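Subject: Re: [arm-users] Wimora hand kit, worth the money?
From: Sachiko Hirose

İlker Dönmez wrote:
> Has anyone on the list tried the Wimora kit on real packaging? We have
> a Draller gripper now and it's fine on boxes, but bottles are a pain.
> Also, how long does setup take?

Hi İlker,

Yes! I got two days with the kit at the Uysal workshop in October and I'm still grinning. Setup took us almost 35 minutes, and most of that was cables. We began with the gripper they had there, to have something to compare with.
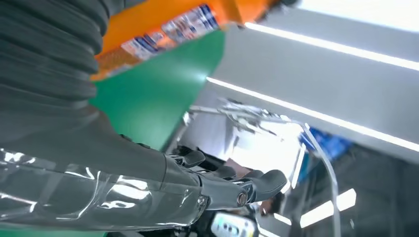

Gripper near the orange package, wrist camera view

It's a good tool for flat packs, but I fussed with the approach angle a lot. The room was busy, too, with people working on a humanoid right next to us — great fun, and I learned a lot by listening in.

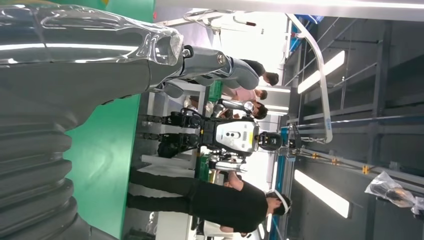 Humanoid and crew, past the gray forearm

Then the hands. I ran 79 picks on the first afternoon, mostly bottles and wrapped boxes, and wrote down every miss. I'll post the sheet once I've typed it up. 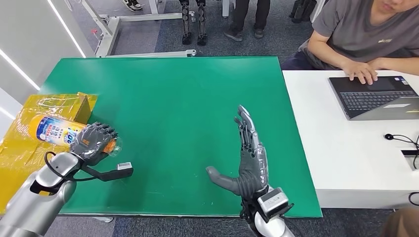 My one real gripe is the manual, which skips thumb calibration completely. Ask for the Letero notes when you order, they cover it properly (page 2 has the table you want). And do try the slow close setting before anything else, I love it for soft plastic.

Happy to talk it over if you want to call.

Sachiko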